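Dark gray fridge next to a plain white wall – what would you do with it?
Home Forum > Kitchens & Dining > Small spaces

dekham_ellen
We moved into the Nosville place in January and the kitchen is driving me a little nuts. White table, off-white wall, and then this giant dark gray fridge.

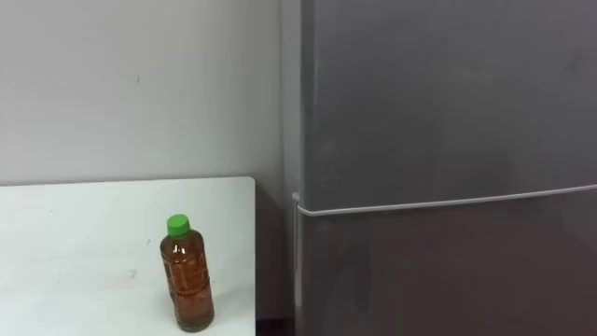 I keep going back and forth on whether to paint or put up shelves over the table. My sister says leave it alone, but she rents and has never painted anything in her life. Budget is $89, so no new fridge, please don't suggest it!

porchlight2322
Shelves, for sure. Two long ones over the table. Right now the brightest thing in there is the green cap on your bottle, lol

zacharopoulos
I'd skip the shelves. You'll bump your head every time you get up from the table, and anything open in a kitchen gets greasy. Paint it a warm color and the fridge won't stand out so much.

porchlight2322
Depends how high you hang them. Mine have been up for years and I've never hit my head once.

zacharopoulos
And how often do you wash them?

porchlight2322
...ok, fair.

muddyboots_m
Do you have scuffs on the tabletop or is that my screen? Baking soda paste got the gray marks off my white table. Try a corner first, it can dull the finish.

dekham_ellen
Yep, scuffs. Will try that tonight, thanks! Leaning toward paint now – maybe a soft clay color? Would one coat cover off-white?

zacharopoulos
Plan on 2.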